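Search this site Go

Season's end: the Clomholm quarterback on bad knees, long bus rides and staying put

September
By the sports desk

He turns up ten minutes late with an ice pack strapped to one knee and a coffee in each hand. Both for him. The Clomholm quarterback has had a week of phone calls he'd rather not of had, and he'd like to get the rumour out of the way first.

"I'm not going to Haugen," he says. "They called. I listened. My mum listened too, she was on speaker."

So that's that. One more season in Clomholm, same number, same stall by the broken heater. The club hasn't put out a release yet but he's signed, he says, and the pen was terrible.

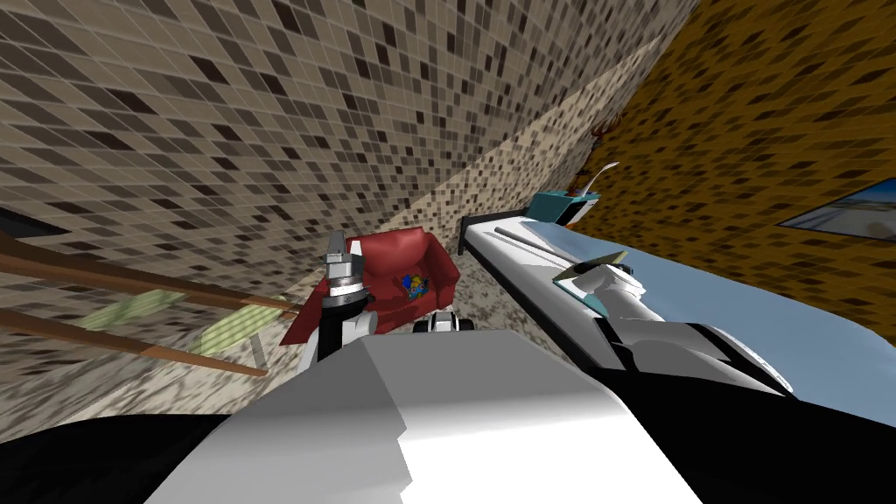

The Varkovby game

Everyone wants to talk about it. 462 passing yards, a club record, and they lost. He pulls a face when it comes up.

"People come up to me in the grocery store and say congratulations. For what? We lost by a field goal. I threw one straight to their safety in the fourth, right in the numbers. I'd trade 200 of those yards for that one ball back."

Wind was brutal that day, swirling off the open end. He won't blame it — says the other guy had the same wind and threw underneath it all afternoon, which was smart. Their defence sat back in the second half and dared him to be patient. He wasn't.

"I saw the safety. That's the worst part. I saw him and I figured I could get it over his head."

He watched the film on the bus, the whole way home, twice. Somebody asked him to turn the screen down. Fair enough.

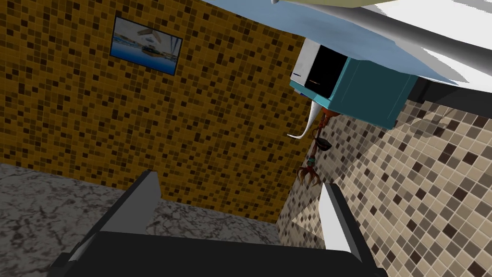 The knee is next. It went in training camp, a nothing play, cleat stuck in the turf. No surgery so far. He's been told rest and he's been told bike, and he does the bike. Favourite part of rehab? "The parking's free."

He came to the game late. Hockey until grade eleven, a goalie of all things, then a football coach saw him throw a water bottle the length of a gym and that was the end of it. He still reads a rush like a goalie, he says. Feet quiet, wait for the other guy to commit.

"Coaches tried to get me bouncing around back there. I can't. I'm better when I'm bored."

The new offence helps. Quicker throws, more from the shotgun, less standing around getting hit. The Verel jersey deal helps to, a bit. It pays for gas.

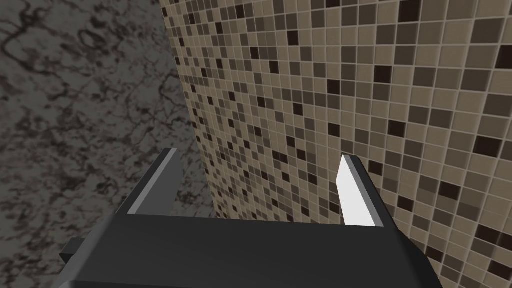

And the deep ball is still in there. He hit one from his own 40 in the last home game, a free play on an offside, and it's the only throw all year he'll admit to liking. "Left my hand and I just started walking to the bench."

How long does he want to keep going? Shrug. He finishes the second coffee, which must be stone cold by now.

"Ask me when the ice comes off."

Practise starts again in the spring. He's got a truck to move out of the fire lane.

Contact us | Copyright Clomholm Sports Page | Back to top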